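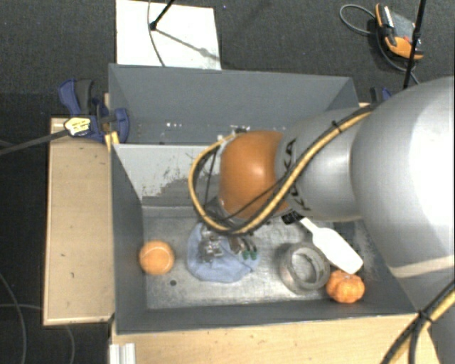

# How a picking robot learns to tidy up

A robot arm is a machine with several joints, a bit like your shoulder, elbow and wrist. The large arm over the grey bin has "KUKA" written on its side. Its job is called bin picking: taking loose things out of a box one at a time.

Wenico sells a bin picking kit called Perkuden for arms like this. The kit is a set of parts and a computer program. It does not include the arm.

## What the parts do

**The gripper.** This is the robot's hand. It closes on an object to hold it and opens to let go. A gripper can only hold things that fit between its tips.

**The cables.** Some carry electric power and some carry messages. They must be long enough to bend with the arm. A cable that is too short will pull tight when a joint turns.

**The program.** It chooses where the gripper should go, then tells each joint how far to turn. Perkuden checks the position of the joints 60 times every second.

## Why some things are harder to pick up

A small round object, such as the orange one at the far left, can roll when it is touched. The gripper must close on both sides of it at the same moment.

A cloth has no fixed shape. The light blue one under the gripper is crumpled, and its folds will be different the next time it is dropped. The program looks for a fold that sticks up and tries to pinch it.

A roll of tape lying flat has a hole in the middle. One tip can go inside the hole and the other outside.

A spatula is long and thin. If it is held at one end, the other end may tip down. It is also easy to knock against the wall of the bin.

## How well does it work?

Abimbola Tijani tested Perkuden at the Wallin workshop in Braltholm. The robot made 294 tries at picking things up, and 71 of them failed. Most of the failures were with cloth. Sometimes the gripper closed on air, and sometimes it took hold of the cloth and then dropped it.

After a failed try, the program chooses a new place and starts again. It stops after 3 failures with the same object and shows a message asking a person for help.

## Words to know

- **Joint:** a place where the arm can turn or bend.
- **Link:** the stiff part between two joints.
- **Grasp:** one way of holding an object.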